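Lastholm Table Things
Data card and README
Last revised Thursday, April 17, 2025

What this is

Lastholm is a collection of 422 pictures of food sitting on tables. Most of it is vegetables. Most of the vegetables are in dishes. If you were hoping for plated restaurant dinners with a smear of something green, there are several collections of those already and they are much better lit.

We put it together after an earlier set, Geerts, proved to be almost entirely apples in white bowls. A model trained on Geerts was excellent at apples in white bowls. It also found apples in white bowls in pictures of bathroom sinks.

What's inside

pictures/ holds the pictures, in one flat folder. We had a nested one in February and regretted it.
labels.csv has one row per picture.
captions.txt has one plain sentence per picture, in the same order as labels.csv.
cloths.csv lists the tablecloths, with pattern and main color.
CHANGES is a list of our mistakes, newest first.

Columns in labels.csv

contents: the food, by its supermarket name. We say eggplant. If your project says aubergine, a find and replace will do it.
vessel: bowl, dish, basket, tray, board or none. Please read the note on baskets.
see_through: yes, no or partly. Refers to the vessel. Several early users assumed it meant the vegetable.
rim: plain, wavy, scalloped or hidden.
cloth: a key into cloths.csv, or "bare" for an uncovered table.
glare: none, some or a lot. One person's "some" is another person's "a lot," and we have stopped arguing about it.

The note on baskets

A basket, for our purposes, is something woven. This held up until people began handing over dishes that had the general shape of a basket and had never been near a weaver. Those are labeled "dish" in the vessel column and carry the word "basket-style" in the caption. It satisfies no purist on either side, but it is at least consistent as of the current release. In the Pedeo release it was not, and 20 rows had to be changed by hand.

Tablecloths

We like tablecloths more than the people who use this collection do. They are there on purpose. A grid print shows through a clear or tinted dish, so the same line turns up both inside and outside the thing you are trying to outline, and a good many outlining tools take this personally. If you want an easy life, filter on cloth = bare and see_through = no. You will be left with a small and rather dull collection.

Pattern names are kept simple: plain, grid, stripe, floral, other. Doubled lines still count as grid. Please don't send us the word "tattersall" again.

Sample entry

contents: eggplant
vessel: dish
see_through: partly
rim: scalloped
cloth: grid, teal and white
glare: some

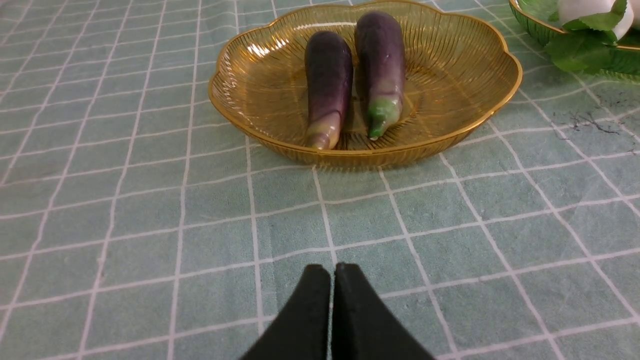
Two eggplants in an amber-gold dish with a scalloped rim, on a teal cloth with a white grid.

Entries like the sample are the ones we'd suggest trying first. Glossy purple skin gives off small highlights that get mistaken for edges, and the paler end of an eggplant is regularly filed as a separate vegetable. One checker, working quickly, had it down as a parsnip.

Known problems

Eggplants are overrepresented. There was a sale.
Onions and shallots were split by size, by eye, after lunch.
3 captions mention a lemon that was taken off the table before the picture. They will be fixed in the next release.
The color names in cloths.csv were agreed on by people with differing views on where teal ends.
Some 40 rows have an empty glare field. Treat these as unknown; they don't mean none.

Splits

There is no official train and test split. If you make your own, split by cloth, or you'll end up measuring how well your model remembers the linen.

Not suitable for

Judging ripeness, freshness or weight. Portion sizes. Recipes. Anything where someone will eat the result.

Related collections

Osteo covers the same kinds of tables after the meal, mainly bones and pits, and uses the same column names apart from vessel, which it calls "container" for reasons lost to time. Pedeo is the previous release of this collection and is kept only so that older results can be repeated. Don't start anything new with it.

Corrections

Send the file name and the row as you think it should read. One correction per message, please. Disputes about what counts as a bowl go to the bottom of the pile.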